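Notebook — pick and place, cluttered table, relabeling trials
Last updated: January, 4:40 pm

Good day at the bench, so I'm writing this up while it's still fresh. Short version for whoever reads this before the group call: relabeling the old demos by where the object ended up works, and it works better than I had any right to expect.

Background, mostly for Kanyarat, who missed the last two entries. We have 294 teleoperated demos on the kitchen table setup. Each one was recorded against a written instruction ("put the strawberry on the plate" and so on). Going through them I kept finding runs where the operator did something perfectly clean that simply wasn't what the card said. Wrong fruit, wrong container, or a nice grasp followed by setting the thing back on the table. Until now we threw those out. The idea, which came up over lunch and which I can't fully claim, is to keep the motion and rewrite the sentence to match the ending.

I wrote the new sentences by hand for the first batch. Tedious, but I wanted to know the ceiling before letting Dustuna (our captioning script) loose on it. Of the 294, only 18 had to be dropped for good, all with broken joint logs, so the training set is now 276. I love that number. That is a lot of robot time we already paid for! 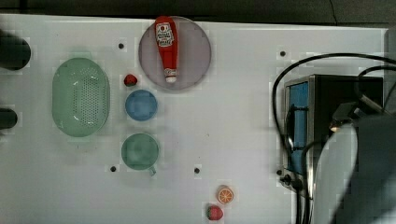

The layout stays as it was for the recordings, more or less. I don't place things to the millimeter and I don't want to. Ketchup on the plate, colander to the left of it, fruit and cups where they land. The policy should cope with a strawberry that has wandered a few inches, and if it can't, I want to find out now and not in the demo for Somboon.

One change on the training side: I stopped feeding the full instruction at every step and now give it once at the start of the episode, with the embedding held fixed. Training got faster and the loss curve looks calmer. No idea yet whether those two facts are related to anything good. Learning rate as before. The only other thing I touched was the wrist view augmentation. I added motion blur, because the live wrist stream gets smeary whenever the arm travels fast and the old training images were much too crisp by comparison.
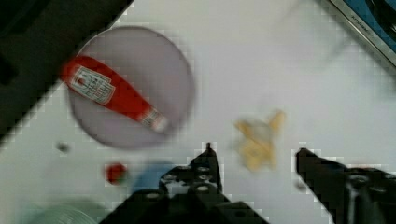
Evaluation

Ran 25 trials per policy, alternating old and new so that drift in the lighting wouldn't favor either one. Same fixed list of instructions for both. I reset by hand between trials and scored from the side, out loud, before looking at any logs. Strict scoring: right object, right destination, released without knocking anything over. Anything short of that is a fail, even when it's a pretty fail.

The new policy wins clearly. I'm holding off on a success rate in here until I've rescored from the recordings, but the gap was obvious well before the halfway point. What got me really excited is where it wins. The old one would hear "banana" and drift toward whatever was closest to the middle of the table. The new one commits early, and the path to the object is straighter — you can tell what it's going for almost from the first half second. 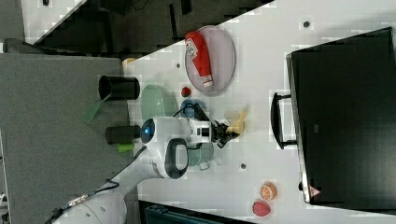

The grasp itself hasn't improved much, and I wouldn't expect it to. Long curved things are still taken wherever the fingers happen to arrive. Round things are worse. If the approach is off by a little they roll, and then the policy chases them, which is funny once and then costs you the whole trial. I want to look at slowing the last bit of the descent. Drondon had a schedule for that in their gripper notes, must dig it out.

Failures worth remembering:

- Instructions with "next to" are a mess. The relabeled set barely contains any, so fair enough.
- Twice it finished correctly and then picked the object up again. Need a proper stop signal.
- "Cup" and "bowl" get mixed up constantly. I suspect my own sentences here. I went back through the sheet and I call the same green thing by both names.
- One trial aborted by me, elbow too close to the oven. Logged as a fail for the new policy.

I also tried 4 instructions with wording that appears nowhere in the set ("I'd like the orange moved over," that sort of thing). Far too few to say anything, but it did sensible things on all of them and I may have cheered.
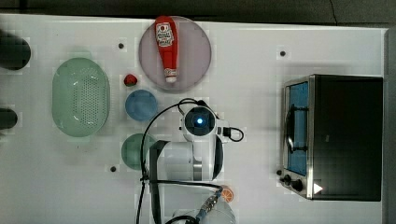
Kanyarat Kaewmanee: Very nice, but I'm not convinced yet that it's the relabeling. You added blur and changed how the instruction goes in at the same time. Can you train the old labels with both of those changes and run the same list? If the gap holds I'll believe all of it. Also please pick one word for the green thing.

Fair, and I should have done that first. Queued the control run on the Itent machine just now, old labels, blur on, instruction fixed at the start. It should be ready to test tomorrow morning. Going with "bowl."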